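Dungate kitchen changes tray rules for sausage service

2023-01-09

The Dungate canteen kitchen has revised its handling instructions for cooked sausages after a review of breakfast service. The new sheet replaces the one issued in June and covers tray choice, loading, transfer to the counter and tray cleaning. It applies to both lines at Dungate and to the smaller kitchen at Okley, where the same ovens are installed.

Dungate cooked 2,791 sausages during the review period. Service lead Xiaoqing Mao logged each batch by tray type, oven position and time out of the oven. Batches were rejected if the skins had split along their length or if the product had fallen below serving temperature before it reached the counter.

Most rejected product came from overloaded trays. Staff had been filling trays edge to edge, which left sausages touching along their full length and pale on the sides. The revised load is 600 grams per small tray, in a single layer, with a gap between pieces. Large trays are no longer used for sausages at either kitchen and have been moved to the vegetable section.

Oven settings are unchanged. Trays go on the middle two runners only. They are turned end for end once, halfway through cooking. The core temperature is taken from the thickest sausage on the tray, with the probe inserted from the end, and is written on the batch card before the tray leaves the oven area. If one sausage reads low, the whole tray goes back.

Okley will follow the same procedure but keeps its own batch cards, which have an extra column for the supplier code. Sausages at both sites are bought from Kang in cases of 54. A trial of a thicker sausage from Tirnik was stopped early. The product cooked evenly but did not fit the counter inserts.

Transfer to the counter

Sausages are lifted off one at a time with flat-jawed tongs. Tipping the tray into the insert is no longer allowed, as it carries loose fat and burnt scraps into the serving dish. Sausages lying at an angle across the ridges are to be straightened before lifting. Any piece overhanging the rim is taken first.

The last pieces on a tray must be moved before a new tray is brought out. Under the old sheet they could stay until the counter ran low, and several were logged well past the holding limit.

Ridged metal trays remain in use for sausages. The ridges hold the product off the flat of the tray, but residue collects between them, and brown burnt-on grease across the middle is the usual sign that a tray is due for soaking.

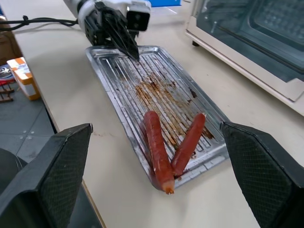
Tray cleaning

Trays are scraped along the ridges with a plastic scraper, soaked in hot water and detergent, then brushed in the same direction. Wire pads are not to be used. The rims are wiped separately, including the underside of the fold. A tray that still shows dark patches after two soaks is set aside for the weekly deep clean.

The kitchen stores budget includes 4,000 dollars for replacement trays and tongs this year. Orders from Okley go through the Dungate stores desk.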